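Clorkau 869 cartons are single-wall corrugated boxes for storing and shipping small dry goods. They arrive flat, fold up by hand and close with standard 2-inch paper tape. Sold in bundles of 200.

## Specifications

| Property | Value |
|---|---|
| Board | Single wall, B flute |
| Outer liner | Brown kraft |
| Style | Four-flap, top opening |
| Bundle | 200 pieces, strapped |
| Pallet | 600 pieces |
| Order code | 1846 |

Keep flat stock off the floor and away from outside walls. Board that has taken up moisture loses stacking strength and doesn't get it back when it dries. Flat bundles may be stacked six high. Cut the strap before moving single pieces, or the lower edges will crush.
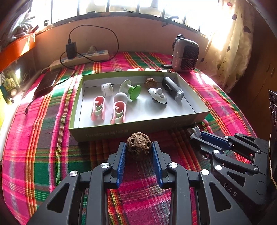 *Open cardboard box with a brown, deeply pitted item in front of it.*

## Packing notes

Fold the short flaps first, then the long ones. Run one strip of tape along the center seam and carry it 2 inches down each end. Add a cross strip at both ends for loads over half the rated weight. Items with a rough or pitted surface shed dust, so line the carton with tissue or a paper bag. Round items need a divider or crumpled paper fill on all four sides.
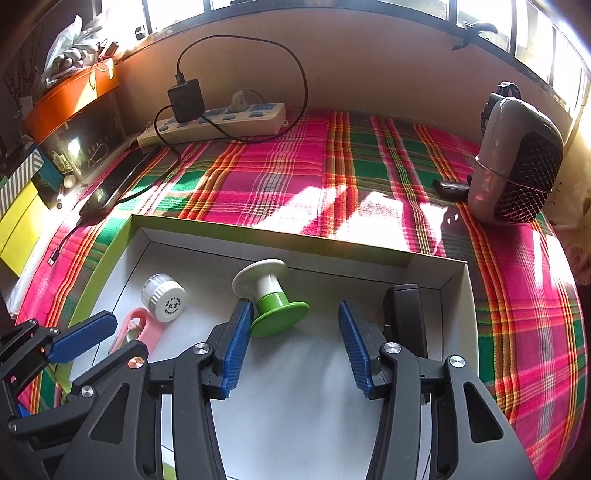
Fill to the top score line. Underfilled cartons sag in the middle when stacked, and overfilled ones put the load on the tape. Loose fill settles in transit; shake the carton lightly and top up before closing.

## Ordering

Stocked at Stunesberg. Orders received before 2 p.m. ship the same day. Printed cartons are made to order by Kyriakidis, with artwork supplied as one-color line art. The Pernov divider set fits this size and is listed separately.

Trade accounts: Despina Pappas. Samples and board test sheets: Ziad Chidiac.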